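Sunholm Allotments and Kitchen Forum
Food and Cooking > Store cupboard

Thread: Best before dates on instant noodles and crisps

plolgate_pete
Posted 25 Nov 2024

Clearing out my late aunt's larder and there is a lot of dry stuff in it. Most of the noodles went past their best before in October. The crisps are older. Do you lot go by the date or by the state of the packet? I don't want to bin a whole cupboard for no reason, but I also don't want to give the kids something that tastes of old oil.

Malou Gunnlaugsson
Best before is about quality. Use by is the one you have to obey. Noodles a month over are fine if the wrapper is sealed. I would eat them without thinking.

kettleandtin
Agree on the noodles up to a point. The block is usually fried, so it does go stale in the end. Smell it when you open it. If it smells like putty or old paint, throw it out. Crisps go the same way but faster.
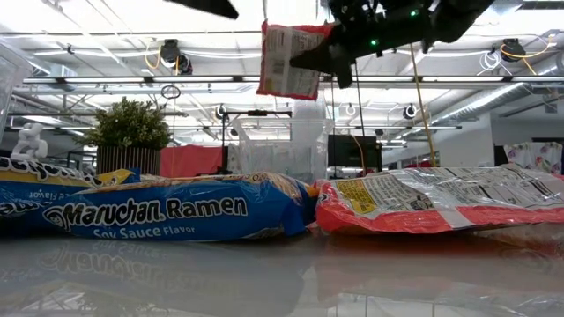

The other thing is the flavour sachet. If the powder has gone to one hard lump then damp has got in somewhere and I wouldn't bother with it. You can still use the block with your own stock.

stunine
I don't agree with eating out of date crisps at all. A bag costs next to nothing. My brother had a whole box that was 3 months over and they were horrible, soft and bitter. Why would you put that in front of children?

plolgate_pete
It isn't one bag though. I have 74 packets of noodles here and a full shelf of crisps. She bought in bulk.

stunine
Then keep the noodles and bin the crisps.

Malou Gunnlaugsson
Or open one from each box and try it. They will all have been kept in the same place so one should tell you about the rest. Was the larder cool?

plolgate_pete
North wall, stone shelf, no heating. There is a boiler pipe behind the bottom shelf and that's where the crisps were.

kettleandtin
That would do it. Warmth is worse than time for anything fried.

Quách
Food banks round here take some things past best before but each one has its own rule, so ring first. Ours says yes to noodles and tins and no to crisps.

plolgate_pete
Thanks all. Opened two lots of noodles, both smell fine, had one for lunch. First bag of crisps was stale so the bottom shelf is going. Will ring the food bank tomorrow about the rest.

stunine
Told you about the crisps.

Malou Gunnlaugsson
You did, but it was one shelf. Try the others before you throw them.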